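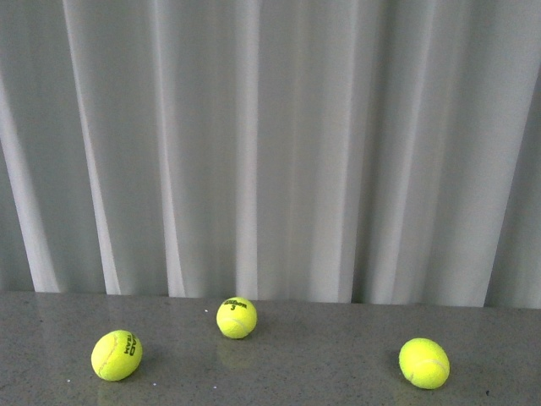
Tennis balls on a counter in front of the curtain.

Print this page | E-mail this page
12 shares | 2 comments

Radgate Recreation Center – Indoor Safety Checklist, September

Use with the key list and last month's sheet. Mark each line OK, FIX or N/A. Anything marked FIX gets a comment and goes in the maintenance log before closing.

Entrance and lobby

Main doors open fully and close on their own – OK
Floor mats flat, no curled corners – FIX
Comment: Mat nearest the drinking fountain has lifted along one side. Taped down for now. Replacement ordered through Rarden.
Lights working – OK
Emergency exit map posted and readable – OK
Comment: Still shows the old office layout. The exits are correct. Reprint when the new room numbers are settled.

Corridors and exits

Exit signs lit – OK
Exit routes clear to full width – FIX
Comment: Folding chairs stacked in the back corridor again. Moved to the chair closet during the walk-through. Groups using the hall in the evening need to be told at booking.
Panic bars release with one push – OK
Comment: North door is stiff. It passed, but have it looked at before cold weather.
Fire extinguishers in place, gauge in the green, tag current – OK

Activity rooms

Curtains clear of heaters and outlets – OK
Curtain hems off the floor where people walk – OK
Tables steady, no sharp or broken edges – OK
Loose equipment put away after use – FIX
Comment: The ball bin lid does not latch. Balls on the floor are our most common trip report in the small rooms. Drilow sells the latch separately, part is on the supply list.
Food and drink containers cleared – FIX
Comment: See the cleanup note below.
Cords taped or covered – OK
Windows lock – OK

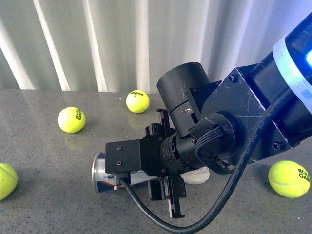 Aluminum can on its side on a speckled tabletop, with tennis balls.

Cleanup note: cans go in the blue recycling bin, including ones that look empty. Spills on hard floors need a wet floor sign until dry. Signs are in the janitor's closet, behind the mop bucket.

Gym

Floor free of splits and raised boards – OK
Wall pads attached – FIX
Comment: Two straps worn on the pad under the east basket. Keep that end closed to ball games until they are replaced.
Bleachers lock in open position – OK
Posted occupancy limit of 400 visible from the entrance – OK
Storage shelves loaded below the 80 pound limit – OK
Comment: Heaviest items are now on the bottom shelf. Please leave them there.

First aid and emergency

First aid kits stocked and sealed – FIX
Comment: Front desk kit is short on cold packs and medium gloves. Gym kit is fine.
AED status light green, pads in date – OK
Emergency lights stay on for the 30 second button test – OK
Phone list current – OK
Comment: Þrastardóttir Heating has a new after-hours number. Written on the list in pen, please type it in.

Carried over from last month

Handrail on the side steps – tightened, closed
Leak above the locker room sink – still open, bucket emptied at 7:30 a.m.

Comments (2)

The side door to the parking lot should be on this list. It sticks when it rains and people prop it open with a brick.

Reply: Added under Corridors and exits for next month. The brick has been removed.

Print this page | E-mail this page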